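Category: Course Materials > Youth Organizations and Local History
Reading time: 3 min
Print this page | E-mail this page

Week 3 Handout: Reading Camp Histories With Some Doubt
Instructor: Selina Hollenstein 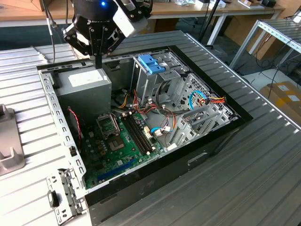

What does a camp's anniversary booklet tell us about how many kids went there?

Very little, unless the booklet gives its source and says what it counted.

Take the booklet for Camp Zakano, which you were asked to read before class. It says the camp "served 3000 young people" in its best summer. Served how? The same booklet puts 108 bunks on the property and describes a season of eight weeks. Fill every bunk every week with a new child and you get 864. Maybe day visitors were added in. Maybe family picnics were. Maybe someone added up several summers and the note explaining it got lost. The author, Lorenz Hubmann, was a camper there himself and gives no source.

Terms to watch for

Attendance - can mean campers, camper-weeks, or everyone who signed the gate book. Find out which before you compare two years.

Enrollment - usually names on a form. Some of those kids never came.

Founding date - Zakano claims the year the land was bought. The first overnight session was 3 years later. Camp Nestitow, across the lake, counts from its first session, so the two camps' famous argument over which is older can't be settled from their own booklets.

"Built by the boys" - treat with care. Karabo Cele went through the lumber bills for the Nestitow dining hall and found wages paid to a hired crew for most of June. The boys seem to have painted it.

Kinds of sources, weakest first

Reunion speeches. Good for songs and nicknames, poor for dates.

Newsletters. Written to bring in donations, and it shows. A bad summer becomes "a smaller, closer group."

Kitchen accounts. Dull, and much better. A cook who orders bread for forty is probably feeding forty. Even so, Heidrun Pfister's paper (in your packet) shows staff meals and camper meals mixed together on the same pages, so read her second section before you quote any totals.

For next time

Read the Lehner letters, all of them, including the long one on the leaking boathouse. Pick one claim about camp life and write a page on what would have to exist on paper for you to believe it. "Everyone remembers it" will not get credit.

Pages are due Fri 27 June in Liesl Thaler's mailbox.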